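# Chapter 7: Two Hands Are Harder Than One

By the time most clubs reach this chapter, it is October or a little later, the first arm has been picking up blocks for weeks, and somebody has started asking what the second arm is for. We are glad you asked! You have learned how to move one gripper to a point in space, how to close it gently, and how to bring it home again without knocking over the coffee can. All of that still counts. What changes now is that the two arms have to share a job, and sharing (as anyone with a brother or sister will tell you) takes some planning.

The job we will follow through the whole chapter comes from the Westia High School robotics club, who named their two-armed station Velard and entered it in the household tasks division of the Flemero Challenge. The rules of that division fit on one page. A team draws a chore, gets 60 minutes to set up, and then runs the chore with hands off the controls. Westia drew bedding, and there was some groaning in the room, as the members had been hoping for dishes.

Why the groaning? A plate has one shape, and it keeps that shape wherever you put it. A pillow in a pillowcase is really two soft things, one inside the other, and each one sags, bunches and folds as it pleases. Grab the cloth and the pillow may come along with it, or it may stay put. The position you measured a moment ago is already a little out of date.

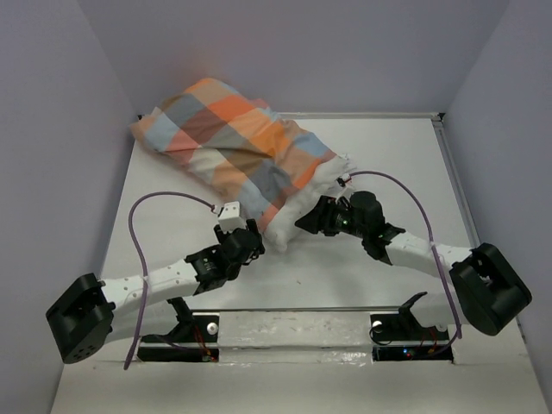
So before you write a single line of code, we would like you to do the chore yourself, slowly, at a table, with a partner watching your hands. Use only your thumb and one finger on each side, so that you are working with something close to what a gripper has. Your partner should write down every time one hand waits for the other. Most people are surprised by how much waiting there is – one hand holds, the other moves, and then they trade. Those trades are what we will call *handoffs*, and Section 7.2 is all about them.

The Westia club kept a notebook of their practice runs, and we will borrow from it often. Their log reached 1084 entries before the competition, many of them only a word or two long ("slipped," "slipped again," "lunch"). Please don't let that number scare you. Yours can be much shorter, and a short log written on the day is worth far more than a long one filled in from memory the night before it is due.

## What you will do in this chapter

- Describe a two-handed chore as a list of holds, moves and handoffs
- Set a safe zone for each arm, and a shared zone in the middle
- Write a wait step, so that one arm pauses until the other is ready
- Keep a run log that another student could read

You will need your notes from Chapter 5 on gripper force, a pillow, and a case that fits it loosely. A bold pattern helps when you are trying to see which way the cloth has turned.

## Warm-up

With your partner, complete the thumb-and-finger exercise three times, then switch places. Compare your two lists of handoffs and circle any that appear in both. Keep the page in your binder; you will turn the circled items into your first program in Section 7.1.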